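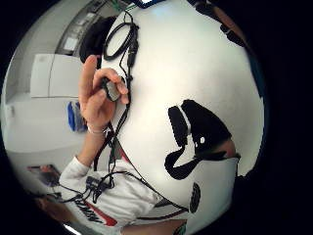 Home | Articles | Interviews | Hardware | Archive | Contact

Filed under: Interviews, Teaching by Demonstration

Recording the hand before programming the arm

22/10/2021

Lizelle Tshabalala has spent most of this year collecting human demonstrations for Sivudeck, a small company that trains manipulation policies for arms working in kitchens and break rooms. Her sessions use a sensor glove in place of a joystick or a teach pendant. The operator does the job by hand at an ordinary table, and the glove data, together with video from fixed and hand-held cameras, becomes the training set.

She started with remote control. "We had an arm, a leader device and a monitor," she said. "A trained operator could fold a cloth with it. It took so long that the data was mostly hesitation. The policy learned the hesitation."

The change came in February, when the group began testing the Altard glove kit. Tshabalala describes the choice as a trade. Remote control gives joint angles that the arm can replay directly. A glove gives finger poses that have to be mapped onto a gripper with fewer degrees of freedom, and some of the motion is lost on the way.

"You accept a retargeting error," she said. "What you get back is natural speed and natural contact. For soft objects I'll take that every time."

The work surface is a round white table. A coffee grinder and a steel cup stand toward the back, and the operator works with a cloth and a small bottle in front of them. Tshabalala leaves the table furnished on purpose. A policy trained on a bare surface tends to fail when a tall object throws a shadow or hides part of the cloth.

Hand position comes from a cube with square black-and-white markers, mounted on the glove. The fixed camera solves for the pose of the cube, and the glove supplies the fingers relative to it. "The glove alone drifts," she said. "The cube alone knows nothing about fingers. We time-align the two streams and throw out anything where the marker is lost for more than 12 frames."

Cables are the main nuisance. She asks operators to use the free hand to manage the slack, and she reviews the early takes for any sign that a cable is steering the wrist. 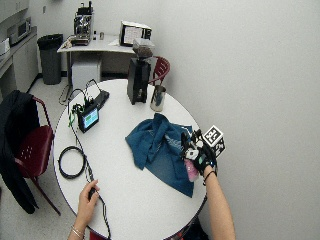 What counts as a demonstration

The current set holds 579 takes. Of those, 178 were rejected on review, most of them for marker loss or bad synchronization. Tshabalala does not reject a take for clumsiness. A fumbled grasp followed by a recovery is kept and labeled, and she considers these among the more useful recordings in the set.

"If every demonstration is clean, the policy has never seen the state it will be in after its first mistake," she said.

Operators get a short written task and very little coaching. Early instructions specified which finger should touch first, and the motion came out stiff. The present sheet gives a start condition and an end condition. Each operator does 2 warm-up takes, which are recorded and then discarded.

The bottle is treated as a separate problem from the cloth. A rigid cylinder tolerates an error in finger placement as long as the grip closes around the axis. Cloth does not. The contact point decides which layer moves, and the marker cube says nothing about what is happening under the fingertips.

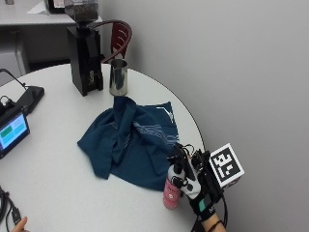 Esteban would have kept the leader arm for the bottle work and used the glove only for cloth. In his view a rigid grasp gains little from natural hand motion, and replaying joint angles removes a whole class of error.

Tshabalala agrees with part of that. For a single pick, she said, the leader arm is adequate. Her objection is to splitting the data. A task that moves from bottle to cloth would cross two recording methods with different timing, and the join would show up in the policy as a pause.

Retargeting is handled by Rosar, an in-house tool that takes the thumb and the first two fingers and fits them to a parallel gripper. The other fingers are recorded and ignored for now. The fit is poorest when the operator pushes with the side of the hand, a motion the gripper has no equivalent for. Those segments are flagged automatically and then checked by a person.

Calibration is repeated whenever the glove comes off. The operator holds a set of fixed poses, and the readings are compared with the previous fit. Tshabalala used to allow one calibration per day, until she found a systematic offset in the thumb across a full afternoon of takes.

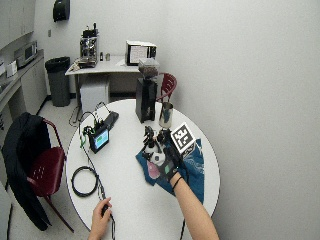 Does a glove make remote control unnecessary?

Remote control still has a place after training, according to Tshabalala. When the arm runs a learned policy and stalls, an operator takes over through the leader device, finishes the motion and hands control back. Those corrections are already in the arm's own coordinates and go into the next round of training without retargeting.

She wants the next glove to carry better fingertip pressure sensing. The present data shows where a finger is and leaves the force to be inferred, and on cloth the inference is weak. Until then, she said, her group will keep adding takes with different fabrics and keep the review rules as they are.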